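I took over the front office at the Ondetti clinic in August, and most of my first month went to the appointment book. We have five exam rooms and 939 patients on the active list, and on paper that should be easy to manage. The phones told a different story.

The main trouble was no-shows. The person before me kept a tally in a spiral notebook, and it had 18 missed visits in a single week. Some of those people had moved. Some had been called on an old number. A few had been booked twice, once by us and once by the Afolabi office across town, and they went to whichever one reminded them first.

I started by cleaning up the phone numbers. It was slow work. I did it between 7:30 and 8:30 in the morning, before the doors opened, one letter of the alphabet at a time. When somebody came in I asked for their number again and typed it in while they stood there. People get a little tired of being asked, but they do answer.

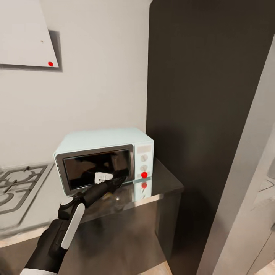 The second thing was the reminder calls. We used to make them the afternoon before, and by then it was too late to fill a slot if a patient canceled. Now we call two days ahead and keep a short list of people who want to come in sooner. Most of them live in Trolla and can get here in ten minutes.

I also looked at buying a scheduling program from Erura. The quote was $3,945 for the first year, with training billed on top. The doctors were split on it. I asked to wait until spring, because I want to see what the phone calls do first and I don't want to move bad records into a new system.

Last week we had six missed visits. Two of them called later to apologize and rebook. I still haven't worked out what to do about the double bookings with Afolabi. Their manager and I are supposed to talk next month, and I'm bringing the notebook.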